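가을만 되면 부엌을 한 번 뒤집는 버릇이 있어요. 봄맞이 대청소는 매년 다짐만 하고 넘어가는데, 이상하게 10월에는 몸이 움직이더라고요. 창문을 열어도 덥지 않고, 기름때 닦다가 땀 뻘뻘 흘릴 일도 없고요. 올해는 닦는 것보다 식탁 주변을 손보는 데 시간을 더 썼어요. 컵 자국, 끈적한 쟁반, 냄새 밴 물병, 그런 자잘한 것들이요. 해 보고 괜찮았던 것만 적어 둡니다. 실패한 것도 좀 있어요.

2023년 10월 22일

# 식탁 위 물 자국부터 물병 냄새까지, 가을 부엌 손질 메모

## 식탁에 남은 하얀 컵 자국

원목 식탁 쓰시는 분들은 다 아실 거예요. 뜨거운 머그 한 번 잘못 올려놓으면 동그랗게 하얀 자국이 올라오죠. 예전 집에서 쓰던 식탁이 딱 그랬는데, 저는 처음에 그걸 물티슈로 박박 문질렀어요. 당연히 안 지워지고요, 주변 광택만 죽었습니다. 지금 생각해도 아까워요.

하얀 자국은 대개 마감층에 습기가 들어간 거라서, 생긴 지 얼마 안 됐으면 말려서 빼는 쪽이 낫습니다. 마른 면 수건을 한 겹 덮고 다리미를 제일 약하게, 스팀은 꼭 끄고, 한 자리에 몇 초만 댔다가 떼고 확인하고 또 대고. 이걸 반복하면 돼요. 욕심내서 오래 누르면 마감이 녹을 수 있으니까 꼭 중간중간 들춰 보세요! 비싼 식탁이면 다리 안쪽처럼 안 보이는 데서 먼저 해 보시고요.

까만 자국은 얘기가 다릅니다. 물이 나무 속까지 들어간 거라 수건이랑 다리미로는 안 돼요. 저는 이건 포기하고 그 위에 화병을 올려놨어요. 그것도 방법이죠, 뭐.

흰색 계열로 칠한 식탁이나 코팅된 상판은 습기 자국보다 색 배는 게 문제예요. 김치 국물, 카레, 커피. 저는 베이킹소다에 물을 조금 섞어서 치약보다 살짝 묽게 만든 다음 얼룩 위에 올려 두고 설거지를 해요. 설거지가 끝날 때쯤 젖은 행주로 살살 걷어 내면 웬만한 건 옅어집니다. 문지르지 말고 걷어 낸다는 느낌으로요. 광이 나는 상판은 베이킹소다 알갱이에도 잔기스가 나니까 그런 데는 주방세제 푼 미지근한 물로만 닦는 게 속 편해요.

매직블록은 저도 참 좋아하는데, 유광 상판에는 쓰지 마세요. 닦은 자리만 뿌옇게 돼서 형광등 켜면 다 보여요. 네, 해 봤습니다.

## 컵받침 고르기, 이게 은근히 어려워요

컵받침을 종류별로 다 써 봤어요. 제 나름의 결론은 이렇습니다.

- **코르크**: 싸고 가볍고 물을 잘 먹어요. 대신 빨리 안 말라서 겹쳐 두면 냄새가 나요. 쓰고 나면 세워서 말리기.
- **규조토**: 물방울 흡수는 최고. 근데 간장이나 커피가 한 방울 떨어지면 그대로 무늬가 됩니다. 고운 사포로 살짝 갈아 주면 다시 살아나긴 하는데, 석면 문제로 회수된 제품이 있었으니까 갈기 전에 꼭 확인해 보세요.
- **실리콘**: 설거지할 때 같이 씻으면 되니 제일 편해요. 단점은 먼지가 잘 붙는 거랑, 컵 들 때 같이 따라 올라오는 거.
- **천이나 뜨개**: 예쁘죠. 아이스 음료엔 금방 젖어요. 뜨거운 차 전용으로 쓰시면 좋아요.
- **유리나 돌**: 묵직하고 닦기 쉬운데 물을 안 먹어서 컵 밑에 물이 고여요. 컵 놓을 때 소리도 크고요.

컵이 따라 올라오는 실리콘 받침은 굵은소금을 한 꼬집 뿌려 두면 덜 붙는다는 얘기가 있어서 해 봤거든요. 덜 붙긴 하는데 소금이 식탁에 굴러다녀서 더 성가셨어요. 차라리 골이 파인 걸로 사세요.

그리고 큰 물병이나 음료수병도 받침 위에 놓는 습관을 들이면 식탁 닦을 일이 확 줄어요. 다들 컵 밑에만 받치는데, 냉장고에서 막 꺼낸 병이 흘리는 물이 컵보다 훨씬 많거든요. 컵받침 하나를 아예 병 자리로 정해 두면 식구들도 알아서 거기 놓더라고요. 일주일쯤 걸렸지만요.
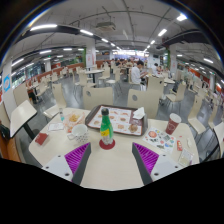

*병은 동그란 빨간 받침 위에, 종이 매트 깐 쟁반은 그 뒤쪽에.*

## 쟁반에 종이 매트 까는 습관

쟁반은 매번 씻기 귀찮잖아요. 그래서 저는 간식 먹을 때 종이 매트를 한 장 깔아요. 튀김이나 빵 부스러기 떨어지는 메뉴일 때 특히 좋아요. 다 먹고 네 귀퉁이를 모아 접어서 그대로 버리면 끝이고, 쟁반은 마른행주로 한 번 훔치면 됩니다.

매트가 자꾸 미끄러지면 쟁반에 물을 아주 살짝만 묻히세요. 손끝에 물 찍어서 가운데 한 번 톡, 그 정도면 종이가 착 붙어요. 너무 적시면 종이가 울고 나중에 떼어 낼 때 찢어져서 쟁반에 들러붙으니 조심하시고요.

종이 매트가 없으면 베이킹용 종이호일도 좋고, 다 쓴 달력 뒷면도 괜찮아요. 다만 인쇄된 면에 음식을 바로 올리는 건 저는 안 해요. 접시 받치는 용도로만 씁니다. 기름진 음식이 잉크에 닿는 게 찜찜해서요.

쟁반이 끈적해졌을 때는요, 이게 진짜 많이들 물어보시는 건데, 기름때는 기름으로 푸는 게 제일 빨라요. 키친타월에 식용유를 조금 묻혀서 끈적한 데를 둥글게 문지른 다음, 주방세제로 한 번 씻고 따뜻한 물로 헹구면 됩니다. 스티커 자국도 같은 방법으로 지워져요. 나무 쟁반은 물에 담그지 마시고 닦아 낸 다음 바로 세워서 말려 주세요. 눕혀 두면 한쪽만 말라서 휘어요.

## 물병 냄새 빼기

물병이나 텀블러에서 나는 그 묘한 냄새, 범인은 대부분 뚜껑이에요. 병을 아무리 씻어도 뚜껑 안쪽 고무 패킹에 낀 게 그대로면 소용이 없어요. 패킹은 이쑤시개로 하면 찢어지니까 버터나이프 끝이나 끝이 뭉툭한 플라스틱으로 살살 들어서 빼세요. 빼 보면 놀라실 거예요. 저는 소리 질렀어요.

뺀 패킹은 따뜻한 물에 구연산을 한 숟갈 풀어서 담가 두고, 다른 집안일 하나 하고 오면 됩니다. 까만 점이 박혀서 안 빠지면 곰팡이가 속까지 들어간 거니 패킹만 새로 사는 게 나아요. 저는 Younis 보온병을 쓰는데 패킹이 네 개 한 봉지로 나와서 그걸 쟁여 두고 써요. 끼울 때 앞뒤가 있으니 빼기 전에 휴대폰으로 한 장 찍어 두세요. 이거 안 찍었다가 물이 줄줄 새서 가방을 적신 적이 있답니다.

목이 좁은 병은 솔이 안 들어가니까 생쌀 한 줌에 미지근한 물, 세제 한 방울 넣고 뚜껑 막고 흔들어요. 달걀 껍데기를 쓰는 분도 계신데 저는 헹굴 때 조각이 남는 게 싫어서 쌀로 정착했어요. 플라스틱병에는 뜨거운 물 붓지 마시고요, 쭈글쭈글해져요!

페트병은 한 번 마시고 재활용으로 보내는 게 맞는데, 그래도 쌀이나 콩 담는 용도로는 참 좋죠. 대신 완전히 말려야 합니다. 씻어서 거꾸로만 세워 두면 안에 김이 서린 채로 며칠을 가요. 젓가락에 키친타월을 말아서 안에 꽂아 두면 훨씬 빨리 말라요.

## 서랍 정리는 이번에도 반만 성공

수저 서랍은 칸막이를 새로 샀어요. Bulletti 조절식 칸막이인데, 안 재고 샀다가 한 번 교환했습니다. 저희 서랍 안쪽 폭이 268mm인데 처음 산 건 제일 줄인 길이가 312mm였어요. 줄여도 안 들어가는 걸 들고 한참 씨름했네요. 꼭 안쪽을 재세요, 안쪽! 앞판 폭 말고요. 그리고 서랍 레일 때문에 뒤쪽이 더 좁은 집도 있으니까 앞뒤 다 재 보시는 게 좋아요.

칸막이 밑에는 미끄럼 방지 매트를 깔았는데, 전에 쓰던 건 시간이 지나니까 삭아서 서랍 바닥에 달라붙었더라고요. 이건 드라이어로 따뜻하게 데우면서 카드로 긁으니까 떨어졌어요. 남은 끈끈이는 아까 그 식용유 방법으로 마무리. 요즘은 그냥 얇은 면 행주를 깔아요. 더러워지면 빨면 되니까 마음이 편해요.

양념 선반은 못 끝냈어요. 뚜껑에 개봉 날짜 적은 마스킹테이프를 붙이는 데까지는 했는데, 붙이다 보니 언제 열었는지 도무지 모르겠는 게 절반이라… 의심스러운 건 다 버렸습니다. 고춧가루는 냉동실, 깨도 냉동실, 후추는 가스레인지에서 먼 쪽으로. 김 올라오는 냄비 위에서 통째로 톡톡 뿌리면 통 입구가 굳으니까 숟가락에 덜어서 넣으시고요.

## 행주 삶기 싫은 날

저는 삶는 걸 정말 싫어해요. 냄비 넘칠까 봐 지키고 서 있는 것도 싫고 그 냄새도 싫고. 그래서 과탄산소다를 씁니다. 대야에 행주 넣고, 과탄산소다 한 숟갈, 그 위에 뜨거운 물. 거품이 올라오니까 얼굴 너무 가까이 대지 마시고 창문은 꼭 열어 두세요. 고무장갑도 끼시고요. 밀폐 용기에 담아서 뚜껑 닫는 건 절대 안 돼요, 가스가 차서 터질 수 있어요. 락스랑 섞는 것도 금지입니다.

Drernero 과탄산소다를 262그램짜리 소포장으로 사 봤는데 양은 좀 아쉬워도 습기 먹기 전에 다 쓸 수 있어서 저한테는 맞았어요. 큰 통으로 샀을 땐 장마 지나고 돌덩이가 돼서 망치로 깼거든요.

물이 식으면 헹궈서 널면 돼요. 색 있는 행주는 빠질 수 있으니 흰 것만 따로 하시고, 양모나 실크가 섞인 건 넣지 마세요. 행주에 그런 게 섞일 일은 없겠지만 저는 같은 대야에 목도리를 던져 넣은 전적이 있어서요.

## 자잘한 것 몇 개 더

의자 다리에 씌우는 양말은 한 치수 작은 걸 사야 안 벗겨져요. 씌우기 전에 다리 끝을 닦고 완전히 말려 주세요. 펠트 스티커는 머리카락이 엉겨서 저는 졸업했어요.

싱크대 배수구 거름망은 다 쓴 칫솔보다 병 닦는 솔이 빨라요. 자기 전에 물기 털어서 뒤집어 두는 것만으로도 미끈거림이 훨씬 덜하고요.

고무장갑은 뒤집어서 말리다가 손가락이 안 빠질 때, 손목 쪽을 잡고 빙빙 돌려서 공기를 가둔 다음 꾹 누르면 뽕 하고 나와요. 재밌어서 괜히 한 번 더 하게 됩니다.

전구 색도 바꿨어요. 식탁 위 등을 Drunberg 전구색으로 갈았더니 반찬이 맛있어 보이는 대신 얼룩이 잘 안 보여요. 닦을 때는 휴대폰 불빛을 옆에서 낮게 비추면 남은 기름 자국이 다 드러나요.

다음번엔 냉장고 고무패킹이랑 전자레인지 안쪽을 할 생각이에요. 양념 선반도 마저 해야 하고요. 혹시 규조토 받침에 밴 커피 얼룩, 사포 말고 다른 방법 아시는 분은 댓글로 좀 알려 주세요!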